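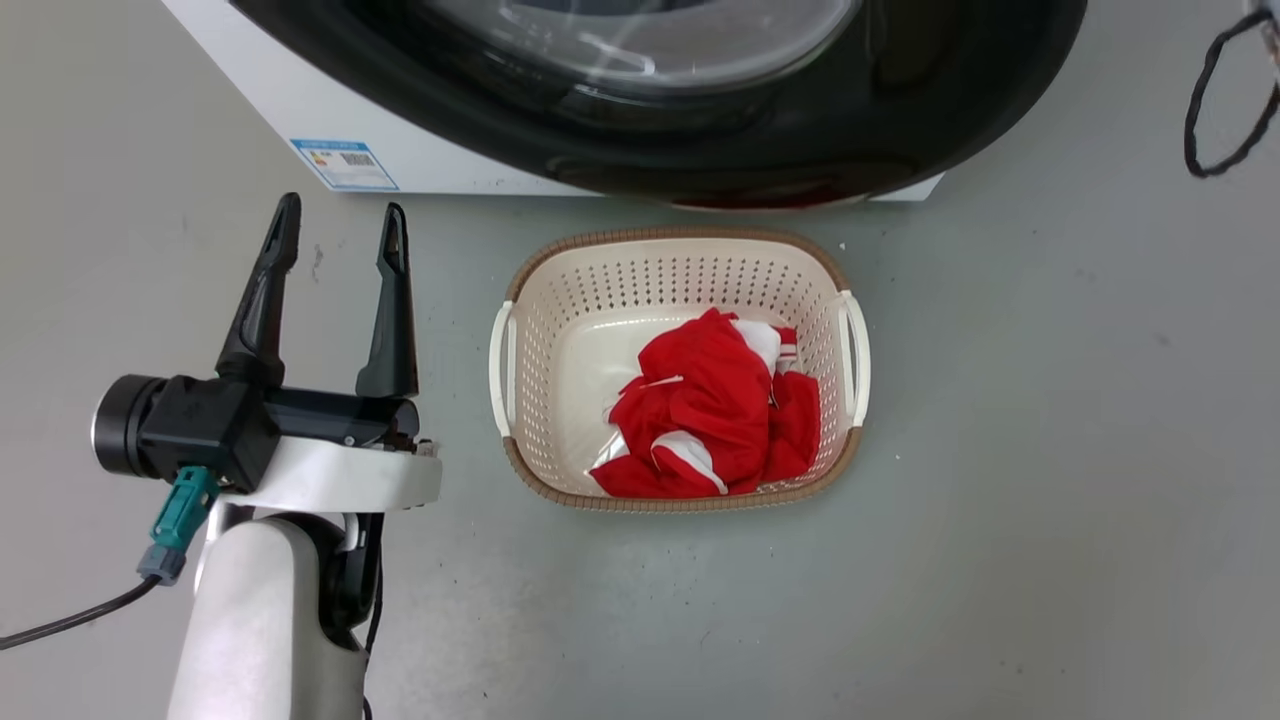 **bpons** wrote:

Our student project this term is a laundry unloading task, and I need opinions on the grasp planner before we freeze the code. The club rules give us one arm, one parallel gripper and a front loader. Segmentation of the cloth is fine: red and white fabric against the cream inside of the basket separates well with a plain colour threshold. The glossy black door is worse. It throws reflections, there is a reddish one near its bottom rim, and our threshold picks that up as a second garment. Albane wants to mask the door by position. I would prefer to use depth and drop anything that does not lie inside the basket rim. Has anyone done either on the Tastach course?

Blandine Pons

---

**lowtorque** wrote:

Depth. A position mask is valid until someone nudges the machine or the base, and then you are tuning it again on the morning of the assessment.

What depth sensor? Some of them return nothing useful on gloss black. If you get holes over the door, that is still fine for your case, provided your code treats a hole as "no garment" and does not fill it from its neighbours. Check the hole-filling setting. It was on by default in the copy of the course package I had.

---

**apichon** wrote:

Albane here, same team. For the record, I did not propose a fixed mask. I proposed fitting the basket rim on each run and masking everything outside it. The rim is brown and the inside is cream, so the edge is easy to find. No depth needed for that step, and our depth stream drops to 5 frames a second when the planner is running.

---

**bpons** wrote:

That is what I meant by position, sorry. But the rim fit fails when a sleeve hangs over it.

---

**apichon** wrote:

It fails when cloth covers a long section of the rim. With two sides visible it converges. I ran it on the 50 stored views from June and the failures were all ones with cloth over the front edge.

---

**Rinico_user4** wrote:

You are both solving the easy half. Perception of one coloured bundle in a pale basket is not where marks are lost. Where does your planner put the fingers?

If the cloth is pushed against an end wall, a top-down grasp at the centroid is a poor choice. You get one layer, or the finger tips land on the basket floor and the arm faults. Take the highest fold in the depth map, align the opening across the fold, and close. Our team used the Lecomte fold detector from the course library. It is slow but it does work on thick jersey. On thin cotton I would not trust it.

---

**lowtorque** wrote:

Disagree on the highest fold. The highest fold near a wall is often the one leaning on the wall, and then one finger has nowhere to go. Score the candidates by clearance first and by height second.

---

**Rinico_user4** wrote:

Clearance is covered if you inflate the basket model. We used 4 cm. Any candidate inside the inflated wall is thrown out, and the highest of what remains is used.

---

**lowtorque** wrote:

And when the whole bundle is inside the inflated wall? You have no candidates and the run stops. A score degrades, a hard cut-off does not.

---

**bpons** wrote:

We have had exactly that stop, 2 runs out of the last 5. The log says "no valid grasp" and the arm goes back to home. I had put it down to the fold detector.

Perforated walls may matter here too. The depth on ours is noisy at the small holes, so the wall comes out thicker than it is.

---

**apichon** wrote:

Then fit a plane to each wall and ignore the raw points. I can do that from the rim fit, as it already gives the top edges. Wall slope can be a constant, we only have one basket.

---

**Rinico_user4** wrote:

Fine, but measure the slope with the basket on the floor where you will use it. Ours was entered from the Prasalura drawing and it was wrong by enough to matter.

---

**bpons** wrote:

Plan for now: rim fit for the mask, planes for the walls, clearance score as lowtorque describes. Depth stays in for fold height only. I will post the logs after the next lab session – hole filling off, same arm speed as before.

---

**lowtorque** wrote:

Post the rejected candidates as well, with their scores. The chosen grasp alone does not say much.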